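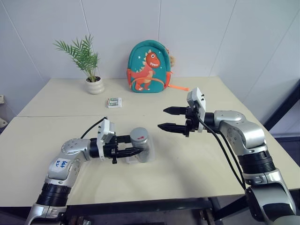
Page last changed: January, 16:20

Visit to Silska, two-arm cells

We went to the Silska demo hall on a Tuesday to settle the equipment plan for Skodwood. Fornus had already quoted for single-arm cells, and Rustad wanted a two-arm option priced before the budget closes.

The cell we looked at has two arms with parallel-jaw grippers, working over two tables pushed together. One gripper held an upright metallic canister while the other stood open across from it. Each wrist carries a white module with its own cabling. Silska lists the module at 1035 per arm, spares not included.

Points for the plan:

Grippers: 2000 each. Finger sets are a separate line.
Integration: 4000 per cell, fixed price, covers 3 days on site.
Tables: not in the quote. Two tables leave a seam across the work surface – we should specify a single top.
Cables: ask for a dress kit. The slack at the wrists needs checking against our reach.

Rustad will request a revised quote with the single top included. Fornus stays in the comparison until that arrives.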